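Notebook, Wiria bench room
1st July

Back to the lined tray and the tins. I said in April that I didn't believe the lining was doing what Tatton claims for it, and I still don't, but I never wrote down why, so Vlasta Trnka has been asking me to put it on paper before we order more of the stuff.

The claim, as it reached us: a small metal tin set down on the dark cloth stays where you leave it, doesn't slide when the tray is bumped, and doesn't pick up scratches. The Cheetham people swear by it. They also swear by their old glue, which came off in sheets, so I take that with some salt.

My complaint is with the folds. Every time the cloth is put in by hand it ends up with soft ridges where it turns up at the sides, and a tin that is put down half on a ridge is sitting on a slope. People then say the tin "held." Held compared to what? We have no bare-tray notes worth reading. The April page says "slid a bit, usual," and it's in my handwriting, which is embarrassing.

What I wanted today was to hold the tin square to the cloth before letting go, every time, the same way. Thumb on top, fingers around the far edge. If you pinch it by the corners it twists as you release it and you end up measuring your own fingers.

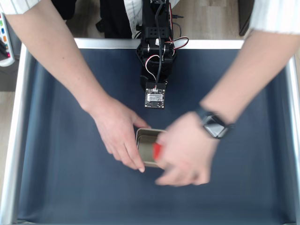

Reading time: 3 min

Grip as in the picture for all of the morning's work. Sleeves rolled up, after the first go when I dragged a cuff across the cloth and had to smooth everything again.

Things I noted as I went:

Tin set down flat, tray nudged from the left. Moved less than I expected. Annoying, but there it is.

Same again, nudged from the right. Moved more. The cloth is pulled tighter on that side, so I suspect we are looking at how the lining was tucked and very little else. Did not retuck it, wanted the same setup all morning.

Tin set down across a fold. Crept down off the fold and stopped. Vlasta would call this "settling." I call it sliding.

Empty tin against filled tin: big difference, much bigger than anything to do with the cloth. The filled one hardly cares what it's sitting on. I would like to know which kind Tatton used in their sheet, because the sheet doesn't say.

Scratches: can't tell. The tin I used was already marked on the bottom from last time. I should have started with a clean one and didn't. Leave this out of any summary, please, it proves nothing either way.

The Rundusico sheet quotes 2000 set-downs with no wear on the cloth. Fine, but 2000 set-downs by what, and of what weight? I did nowhere near that and I already think the nap looks flatter in the spot I kept using. Could be the light. Dark blue cloth shows every smooth patch and then hides it again when you move your head.

Lint is the other thing. The pale rim shows it at once, the cloth doesn't show it at all, and I don't trust a surface just for being good at hiding dirt. Tape roller before each round from now on – and write down that you did it.

Where I've landed for now: the lining is quieter than a bare tray, I'll give them that. Nobody flinches when a tin goes down. For grip I'm at "maybe, if it's flat." Vlasta thinks I'm being hard on it and says a fixed lining, glued at the corners, would settle the argument. She may be right. I'd want the bare tray done first, with proper notes, by someone other than me.

Before next time:
bare tray, filled tin, nudge from both sides
four clean tins, bottoms checked and written down
ask Tatton about the weight again, they didn't answer the last email
order number for the cloth is 2256, do not reorder until the bare tray is done

Tray left on the bench with the lining in. Please don't use it for screws.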